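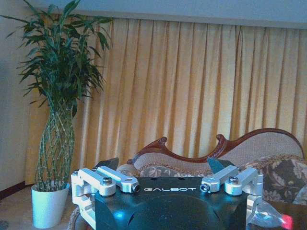
3.2 Surfaces and stray items

Living rooms collect objects that have no fixed place, and drink containers are the most common of these. In the Lukdale homes we recorded every item that a resident said "should be somewhere else" at the time of the visit, together with the surface it lay on and the nearest seat. The 60 households gave 314 such items, of which 171 were in the living room. Many were found within reach of a sofa. Figure 2 is typical of this group: a clear plastic bottle with a red cap lies on its side on a dark brown wooden surface, with the upholstered back of a sofa also in view. We coded cases like it as "lying" and kept them apart from containers left upright, as residents treated the two differently when they tidied.

Figure 2. Plastic bottle lying on its side, living room, Lukdale set.

Home Abstract Methods Results Tables References

Residents sorted stray items into five groups, following the Farquharson list with small changes to the wording. Drink containers and paper made up most of the living room total. Remote controls were left out — nearly every resident said that the sofa or the table was where they belonged. Clothing was counted only when it lay on a seat or on the floor.

Lying containers were usually picked up first. When asked why, residents mentioned rolling and spills, and a few said that a bottle on its side simply looked like trash. Upright containers stayed out longer, often until the next meal. The same order was reported for the Rolarthorpe homes in the April round, although the tables there were higher and fewer of them stood near a sofa.

We did not record whether a container was full or empty. The Kelisus form has a field for this, but visitors filled it in unevenly and we dropped it before coding. Items under cushions or behind furniture were also left out, so the counts for small objects are probably low. Section 3.3 gives the same breakdown for kitchens.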